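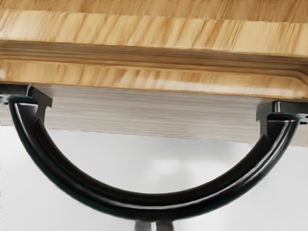 Nindulness is a method for training robot arms to open and close drawers entirely in simulation. It was developed by Kazuhiro Iwasaki and Elaine Damasceno and first described in a report dated May 9, 2020. The method is best known for a simple and rather lovely idea: the robot learns from its own failed pulls as well as from the good ones.

Background

Drawers look easy and are surprisingly hard for a robot. The arm has to find the handle, get its fingers around it and then pull along a line it cannot choose. If the hand drifts sideways, the runners bind or the fingers slip off. Earlier training methods usually threw away any attempt in which the drawer stayed shut, so most of the early practice went to waste.

Damasceno had already built Merneslow, a simulator that draws furniture and rooms with changing colours, floors and lighting. Iwasaki wanted to know how much a robot could learn there before it ever touched a real cupboard.

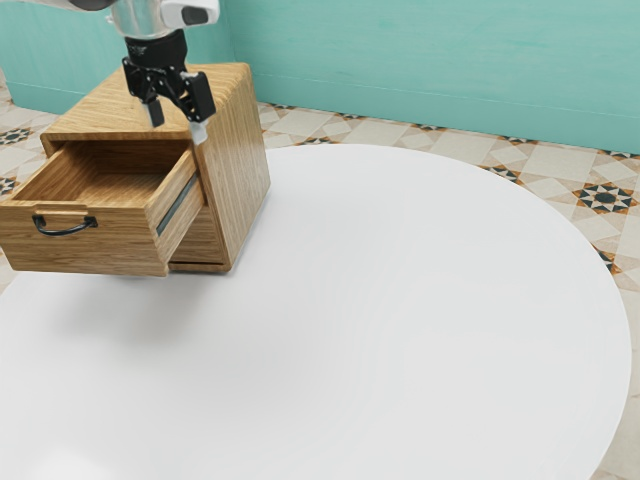

A simulated trial with a small wooden cabinet on a round white table. The drawer is partly open and the two-finger gripper is above the cabinet.

Method

Each trial is recorded by more than one virtual camera. One stands back and takes in the cabinet and the arm, while another looks out from close to the gripper, with the fingertips at the bottom of its view. The close view matters most in the last stretch before contact, when a small error decides whether the fingers meet the handle or miss it.

After a trial, the software asks what the movement would have been good for. A pull that opened the drawer only a little becomes a perfect lesson in opening it a little. A push that nudged it shut becomes a lesson in closing. This relabelling step, which the authors call the Szénási pass, means that nearly every attempt teaches the robot something!

The network is trained on 1,000 successful trials to begin with, and then on its own relabelled attempts. Handle shape, wood colour and the position of the cabinet are changed between trials. 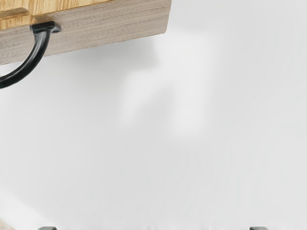

Close view near the gripper, with the black handle at the left and the fingertips at the lower edge.

Results

The main test used 410 new cabinet layouts and four handle shapes left out of training. The relabelled version did better than the plain one on all four, and the gain was largest on curved handles — the very kind that had caused most of the slips.

Later work

In June the authors released Dreretti, a set of 1,328 recorded trials with both camera views. It has since been used to study cupboard doors, where the hand must follow an arc. Lids and sliding panels are still open problems, and heavy drawers remain difficult because the simulated runners are smoother than most real ones.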